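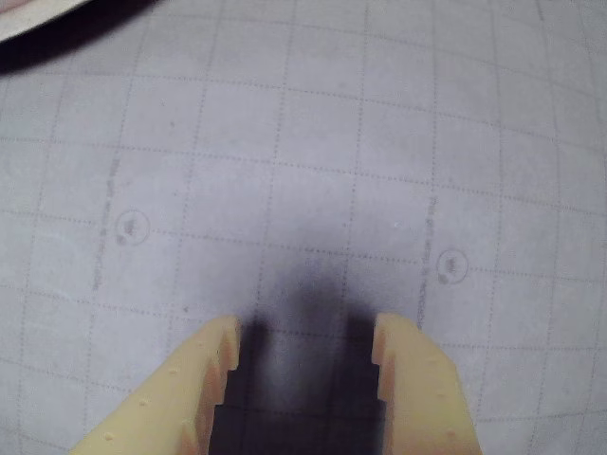

View from the gripper camera, jaws open, grid sheet underneath.

February, posted by Esther Okoth
Ticket 3801: grid lines bowing and colours off on the gripper camera

Hello Bhupendra, and thank you for being so patient with me on the phone. I promised to write it all down properly, so I've made a pot of tea and I'm going to try.

We're comparing two cameras for the Flasovska work, the one that looks down past the fingers and the one out in front of the arm. The gripper view is lovely and close, and I'd dearly like to keep it, but as you can tell from the squares, the lines curve more and more as you get out towards the corners. In the middle they're near enough square. Gaurav loaded the correction file that came with the Hellwig controller, restarted everything (twice, to be on the safe side) and got the same bend back.

The other thing is the colour. The sheet comes out pale grey here and a proper tan brown in the front camera, and the fingers look much creamier too. I don't mind which of them is right so long as they agree! I've also got a dark smudge of shadow between the fingers, just where we want to find the edges of small things. I tried the exposure at 300 and at 500 and wasn't happy with either.

Settings so far:
Correction file: loaded, no change seen
White balance: automatic on both
Exposure: 300, then 500
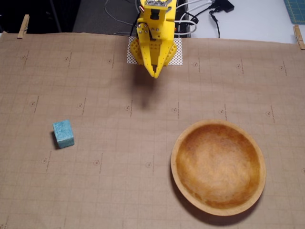 CLIVSTEAD, February
Front camera added at Bhupendra's request, and I must say it's the easier one to live with. The cube, the bowl and most of the gripper are all in view, fingertips nearly touching, and the clothes pegs at the far corners give you something to measure between. What I lose is the close look at the stepped inside edges of the fingers, which Danuta particularly wants for judging how a small part is seated.

Reply, Bhupendra Mishra, Urnance support:
Thanks Esther, that's a great help. I think the correction file is being read but then ignored, as the controller keeps a separate profile for each camera port. Please open the port page, pick the gripper camera by name and load the file again from there. Then set both cameras to fixed white balance, using the same value, and try exposure 200 with the lamp moved further round to the side.

Esther Okoth, 4.15 pm:
Found the port page, and the gripper camera was indeed sitting on the default profile. Vikas has the arm until five, so I'll reload the file after that and send you a fresh pair of views. Please leave the ticket open for now.

Urnance Support, contact the helpdesk quoting your ticket number | © Urnance | Back to top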